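Bring Back the Messy Kitchen Table

I grew up in a house where you could never find the kitchen table. You knew where it was, sure, but there was always a layer of something on it: mail, a cereal box, half a school project, somebody's library book with a butter knife for a bookmark. My mother would clear one end for dinner and by breakfast it had filled up again.

Somewhere along the way we all decided that was a problem to be fixed. I just spent three weeks looking at apartments in Edside and I swear every kitchen had the same bare counter with the same bowl of lemons. One listing bragged about a "concealed breakfast zone." It was a cupboard! You open a door, and there's your toaster, sitting in the dark like it did something wrong.

And then there's the stuff they sell you to get there. I got the Drirer catalog last March (I never asked for it, but it found me) and it had 160 pages of things to put other things in. Clear canisters for your cereal. A bin to hold your smaller bins. The full pantry set was $200, and for that you get to pour your food out of the box it came in and into a box with no name on it, and then write the name on a label. I did this once with a cheaper set. I spent a whole afternoon on it and felt terrific until the following week, when I couldn't remember how long to cook the rice.

I like a cereal box. I like that it's loud. When I was nine I read the back of the same one every morning for what must have been a month, and I can still do the maze in my head. No kid is ever going to read the back of a frosted glass jar.

My sister-in-law thinks I'm making excuses for being a slob, and okay, some of that is fair. I have lost a check under a pile of coupons. I've paid a late fee on a bill that was eighteen inches from my elbow. Crumbs are crumbs, and I'm not here to defend crumbs. Wipe the table. But there's a big gap between dirty and in use, and I think we've started treating them like the same word.

What I miss is being able to walk into a person's kitchen and know something about their week. My neighbor on Hofstetter Street keeps her table that way. Seed packets, a radio with the back off, oranges, a stack of forms she's mad about. You sit down, you push something over to make room for your cup, and right away you've got a thing to talk about. I've been in much nicer kitchens where we all stood there holding our drinks and admiring the faucet.

We ended up taking the place in Plollanow, the one with the ugly cabinets, mostly on account of a wall that fits a real table. It took some 21 trips up the stairs to get everything in. The canisters did not make the trip. The first night we ate noodles with our elbows between a lamp and a box of extension cords, and I was so happy I can't tell you.

So leave the cereal out. Let the mail sit until Thursday's soup is done, or whatever you're having. If company comes, they can move it.

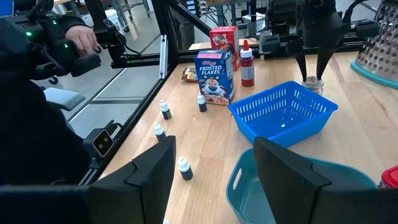
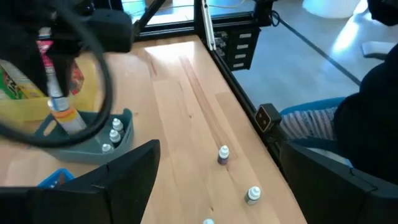
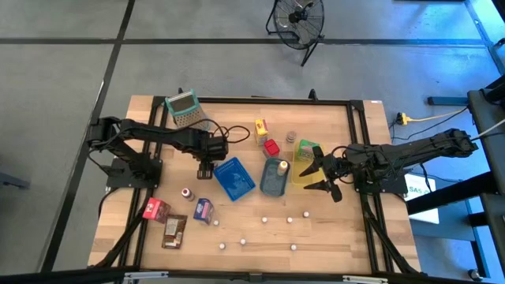

Light wood tabletops, with things left out on them.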